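Home | Charts | Threads | Fabric | Visits | Contact

Search this site Enter keyword Go

Visit report: the Sfeir thread works, Nosmont

The finishing hall at Sfeir opens to outside groups twice a year. I joined the November tour, which started at 9:30 a.m. and was led by Yara Khalaf from the dye office.

Cotton arrives as spun yarn on cones. It is singed, mercerized under tension and rinsed before it goes to the dye vessels. The stranded floss range stands at 236 solid colors. Each dye lot is checked against a master skein under two lamps, daylight and store light. A lot that matches under one lamp and drifts under the other goes back for correction. Reds are the slowest, with longer rinses to limit bleeding on white Aida. 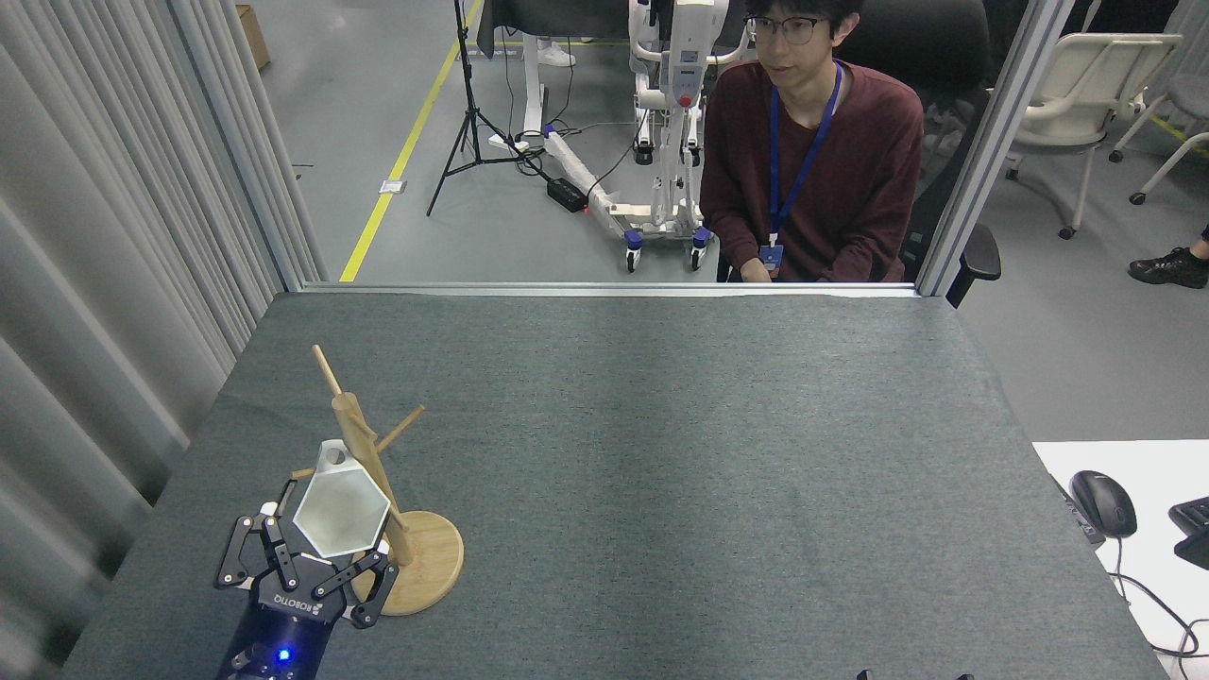 Skeining takes place on the upper floor. Six-strand floss is wound to length, banded and boxed by color number. The reel counter is reset at each color change. Khalaf gave the standard order for the shop trade as 200 skeins per color, with smaller orders filled from the stockroom.

The last stop was the kit room, where Ziad Hamdan showed how threads are sorted for the Curita sampler, a band design on 28-count linen. The kit has 11 colors on a punched card, a number 26 needle and a folded chart. Symbols on the new chart are larger than on the old one, and the backstitch lines are printed in a second color.

The seconds table by the exit sold unbanded floss by weight. I bought two bundles of mixed greens. Lot numbers are not marked on these, so they are unsuitable for large backgrounds.

Parking is behind the dye house. The stairs to the skeining floor are steep and there is no elevator.

Comments

Elias Haddadin: Do they still wind the perle cotton there, or has that moved to Soltwood?

Nadja Pichler: Moved. Size 8 and size 12 both.

Valquíria Lacerda: The old Curita chart was very hard to read in the lower bands. Good to hear about the symbols.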